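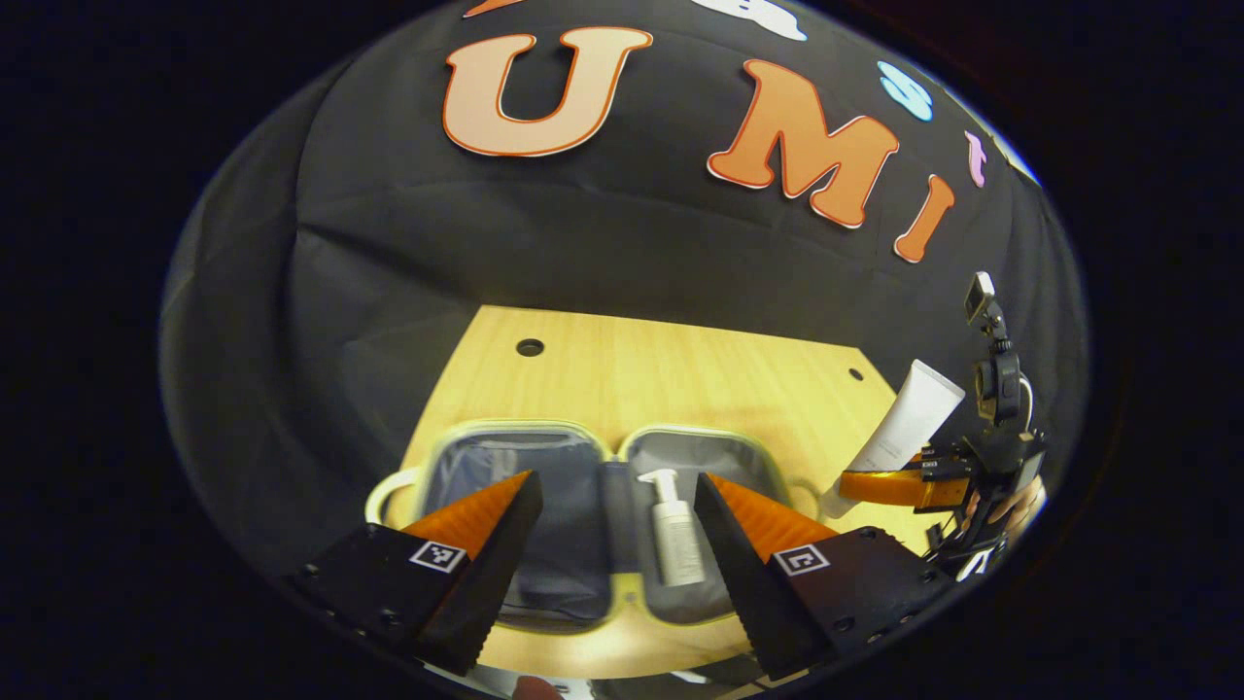 Kumside Craft Circle > Meetings > Minutes

Minutes, 12 October 2026

I'm taking the notes again, so please forgive the handwriting-to-typing mistakes (and shout if I've put words in your mouth). We started a little late on account of the parking, with a full table by the time the coffee was poured.

May minutes

Read and approved. One fix: the yarn swap was at Hevthorpe, not at the library, and I've changed it in the binder.

Money

We have $2,866 in the account, and that's after paying Lozano for the folding tables. I was pleasantly surprised! The tables are heavier than the old ones and two of us have the bruises to prove it, but they stand level and the legs lock properly. The last piece of the Lozano bill is settled and we owe them nothing.

There was a long back-and-forth over whether to raise dues. They're $20 a year and have been for as long as I've been coming. Half the room wanted to leave them alone, the other half thought a small bump now would save a big one later. We voted to leave them alone until spring and look again then. I voted to raise them, for the record, but I'm not sulking.

Winter fair

Hevthorpe has offered us the big hall again, same terms as last year, and we said yes before they could change their minds. We'll share the kitchen with the quilters. Somebody asked if we could have the stage end this time instead of the drafty end by the doors, so I'm writing to ask.

Flyers: last year we printed 4000, which was far too many, and there are still boxes of them in my hall closet. The backs are blank, so they're going to the kids' table as drawing paper. For this year we agreed to get a price from Poltico for a much smaller run, on thicker stock if it doesn't cost the earth. No pink ink. It came out gray last time.

We also want the raffle back. Prizes so far are a knitted blanket, a set of mugs and a wreath that hasn't been made yet. More, please!

Workshops

The felting class filled up in a day and there's a waiting list, so we'll run it twice. Basket weaving is off until we find a teacher. I said I'd ask at Hevthorpe whether their old evening class left any contacts behind.

The sewing machine with the sticky pedal is still sticky. We agreed to get it serviced before the felting class, and please don't oil it yourselves in the meantime.

Other bits

The supply cupboard key has a new hook, inside the door on the left. Scissors are to go back in the tin at the end of the night. There was applause for the lemon cake, and I've been told to minute that.

To do

Me: write to Hevthorpe, call Poltico, book the machine in
Everyone: raffle prizes to the next meeting, with your name on a tag

Meeting closed once the cake was gone.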